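Briltham Drinks Handling Cell
Progress report to the Tirkau fund, second period
Jun 10, 2018

Status: behind plan, one open safety matter, no change to the budget requested yet.

1. Where we are

The last report said the two-arm cell would be handling lidded coffee cups without supervision by the end of this period. It isn't. We stopped unattended running after a cup dropped in January, and in my view we should not have been running unattended in the first place. The decision to do so was made on the strength of a supplier summary that quoted a success rate and did not say what counted as a success. I have since read the logs behind it. A cup that left the table and came back down more or less upright was counted.

What follows covers the fault, what we did about it, and what I do and don't believe about the fix.

2. The fault

The left arm picked up a full cup by its lid, lifted it, and the lid came off. The cup fell, tipped, and emptied over the table and down the front of the cell. Hot water got into a floor-level cable duct. The operator was standing outside the marked line and wasn't hurt. A person standing where the original floor plan allowed would have been splashed at about knee height, and the water was at serving temperature.

The arm did not stop. The gripper still had something between its fingers (the lid), so as far as the controller knew the job was going fine. It carried the lid to the drop-off point, set it down and reported a completed cycle. This bothers me more than the spill does. We had a check for an empty gripper and no check for a gripper holding the wrong amount of stuff.

Dervishi, who supplied the grasp software, first described this as an isolated event caused by a badly seated lid. We asked for a repeat under controlled conditions and got one. Over 198 trial lifts with cold water, lids pressed on by hand to the same depth each time, the lid let go in 63. That is close to a third, and I don't think "isolated" is a word we should accept again.

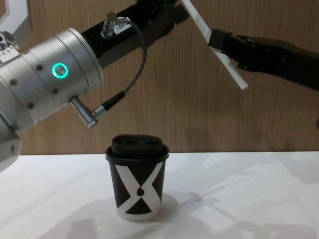
3. Cause, as far as we know it

The planner prefers a grip from above. It keeps the fingers clear of the second arm and makes for a short move, and with an empty cup it works well enough that for months it looked fine. Nearly all of the early testing was done with empty cups. The test plan called for filled ones from the third week on, and this was put off twice to save cleanup time. I signed off on the second delay and should not have.

A filled cup puts all of its weight on the joint between the lid and the paper rim. That joint is made to stop leaks while someone carries the cup by its sides. Lid fit also varies from sleeve to sleeve, and our supplier of cups makes no promise about pull-off force. I asked.

There is a second possible cause that has not been ruled out. Closing force drifted upward over long runs, and squeezing a domed lid may loosen it at the rim before the lift even starts. Parker is looking at the force readings. Their early note says the drift is within tolerance, but the tolerance they quote was set for rigid parts, so I have sent it back.

4. What has been changed

Unattended running is off, and the key for that mode is held outside the cell. The marked line has been moved back. The cable duct is sealed and raised. All work uses cold or empty cups until the safety matter is closed.

The controller now compares the weight at the wrist just after lifting with the weight expected, and stops if the two don't agree. In bench tests this caught every lost cup we staged. It also stopped 342 times on good lifts during the same block of work, mostly from cable drag on the wrist when the arm turned. Operators had begun clearing these stops without looking, and a safety stop that people clear without looking is worth very little. The cable is being rerouted and the threshold reviewed, in that order. I have refused a request to loosen the threshold first.

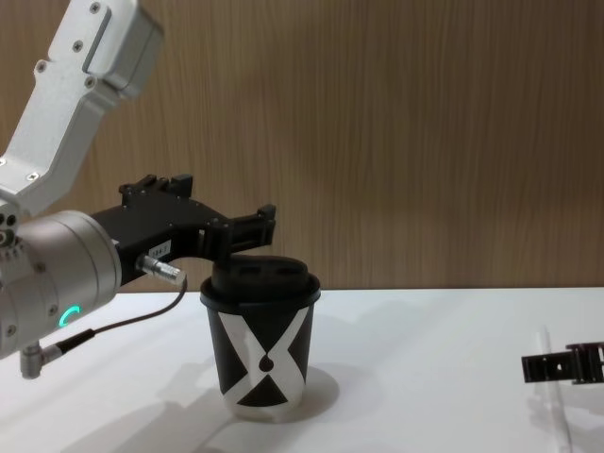 Dervishi has proposed a side grip with softer fingers. On paper it takes the lid out of the load path, and I am in favor of trying it. I would point out that the same team proposed the top grip with the same confidence, and that their demonstration again used empty cups. A side grip also brings the two arms closer together, and the collision margins were worked out for the old approach. They need to be redone before the first powered trial, and that work is not in the current schedule.

5. Money and time

The new fingers and the cable work will cost up to 3,000 from the equipment line, which can take it. The collision study is a different matter. We have no quote yet, and I would rather report no number than a hopeful one.

The milestone for unattended handling should be treated as missed. I am not offering a new date until the side grip has been run with filled cups, with lids from mixed sleeves, and with the logs scored by someone outside the supplier. A lift will count only if the cup arrives upright with its lid on and its contents still inside.

6. Needed from the fund

Agreement to hold the second payment to Dervishi until the scoring rules are in writing.

Agreement that the side grip trial goes ahead under supervision only.

A decision on whether serving hot drinks stays in scope. The business case at Briltham depends on it, and nothing measured so far supports it.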